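What Is Inside a Desktop Computer?

A desktop computer is mostly a metal box full of parts, and every part has one job to do.

Cables and the drive bay
The drive bay is a metal shelf for the drives, where files are kept even when the power is off. Your photos and homework live there. Red, yellow, orange and black wires carry electricity. The bright blue cable is called a SATA cable — it carries information to and from a drive. 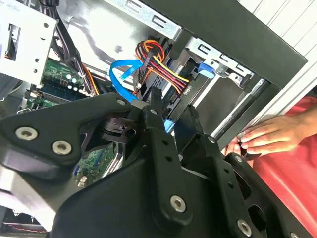
The motherboard
The big green board is the motherboard. It joins all the other parts together. The square with a gold tint is a socket for the processor, the chip that does the thinking. There is no processor in it yet, and its silver metal frame is open. The four long black slots are for memory, and they are empty too. Memory holds whatever the computer is working on right now.
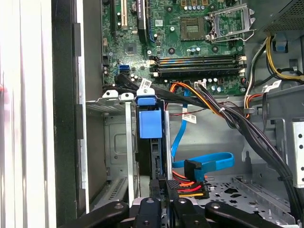
Staying safe
Never open a computer by yourself. Ask a grown-up first, and make sure it is switched off and unplugged.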